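Settings carry over from section 4. If the gripper has been dropped or opened since then, go back and redo the zero check first.

## 5. Finger pads: inspection and replacement

Do this every 17 sessions, or sooner if fabric starts to slip. You need the 2 mm hex key from the Trondeck kit, a lint-free cloth and a matched pair of pads.

**CAUTION:** Switch the handle off before you touch the pads. The jaw can close when the trigger is bumped.

1. Open the jaw fully and switch off at the handle.
2. Wipe both pads with a damp cloth. Don't use solvent or spray cleaner on the rubber.
3. Look at the textured face of each pad under good light. Replace the pair if the pattern has worn smooth anywhere or the narrow end has started to lift.
4. Back out the two retaining screws and slide the old pad off its post.
5. Press the new pad on until it seats, then tighten the screws by hand. Stop when they are snug.

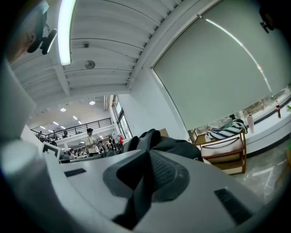
Grip testing comes next, with the handle switched back on. Use soft cloth for the first pinch, as hard objects can hide a badly seated pad. Black fabric bunched up over the pad, with the folds spreading out to both sides, is a fair test piece. Keep loose folds out of the jaw hinge.

6. Pinch the cloth, lift it clear of the table and hold for 17 seconds.
7. Release, turn the cloth and repeat.
8. If it creeps, reseat both pads and test again. If it still creeps, tag the unit and hand it to Musyoka Simiyu at the Girnton bench.

**Note:** Flurnov pads are slightly thicker than the originals. Rerun the jaw width calibration (section 4.2) after fitting them, and write the pad type and your initials in the log.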